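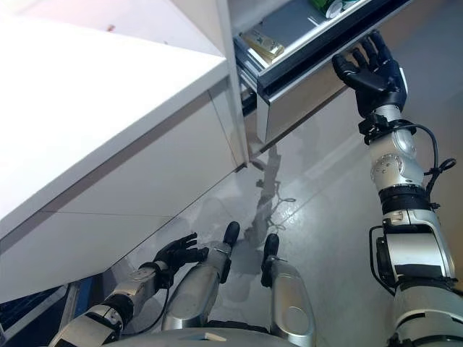 Home Rentals Guides Checklists Contact

Kitchen Inspection Checklist with Comments: Harries Unit, Rukwood
Posted 3rd December by the Brinbridge Lettings inspection desk

Use with the general unit checklist. Mark each item OK, FIX or WATCH. Comments from this visit are under each item. Previous visit was in August.

CABINETS

Doors and panels sit level, gaps even. OK
White gloss panels, no handles. The seams on the long run line up. Wipe down with a damp cloth and dish soap only. Scouring pads leave a haze on gloss that does not come out.

Top surfaces clean and clear. WATCH
A small speck left on the white top. Wipe before the next guest arrives and check again in side light, as small specks don't show from straight above.

Gap under the base units swept. FIX
Dust and one dried pasta shell pulled out with a flat brush. Put this on the turnover list. It was on the August list too and was not carried over.

No swelling at the bottom edges of panels. OK
Checked by hand along the sink side and at both ends.

DRAWERS

Drawers open fully and close without force. OK
The metal-front drawer runs smoothly. Pull from the top edge of the front. Guests sometimes push these shut with a knee, so look for dents low down on the face. None found.

Drawer stops hold at full extension. OK
Tested each drawer with a light downward press. The wide one by the stove dips 5 mm, same as August. No action unless it gets worse.

Front panels tight to the drawer box. WATCH
Slight play on the left side of the second drawer down. Tightened one screw. If it loosens again, ask Sesterstead Joinery to look at it when they come for the hall closet.

Lining clean, flat and not sticky. OK
Light gray lining. Lift out and rinse every second turnover.

Food items sealed and in date. FIX
Packets left behind by guests go in the bin unless they are unopened and have a readable date. One opened bag of rice thrown out. Keep packaged food toward the back and away from the side walls, where it can catch when the drawer closes.

No sharp items stored loose. OK
Knives are in the block. Peeler moved from the food drawer to the utensil tray.

No cleaning products stored with food. OK
Dishwasher tablets are under the sink with the child catch on. Catch tested.

CLEARANCES AND TRIP HAZARDS

Drawers closed when not in use. WATCH
Low drawers left open are the most common cause of shin knocks in this layout. The reminder card inside the pantry door has faded. Print a new one.

Walkway in front of units at least 900 mm with drawers shut. OK
Measured at the narrowest point, by the fridge.

Clear space between stove and anything that can burn, 300 mm. FIX
Paper towel holder was too close. Moved to the far side of the sink. Please leave it there.

Floor dry, mat flat. OK
Mat has a rubber back and does not slide. One corner is starting to curl.

LOAD

Upper shelves hold light items only. OK
Plates and pans are all in the low units. The stockpot was on the top shelf in August and is now down.

Wide drawer within its 40 kg limit. OK
Nowhere near it. The label with the limit is still stuck to the runner.

TO DO BEFORE NEXT CHECK-IN

Sweep under base units.
Wipe cabinet tops.
Print new drawer card.
Replace curling mat if there is one in the Rukwood store.

Next inspection follows the normal schedule. Send anything marked FIX to the desk with the unit name in the subject line.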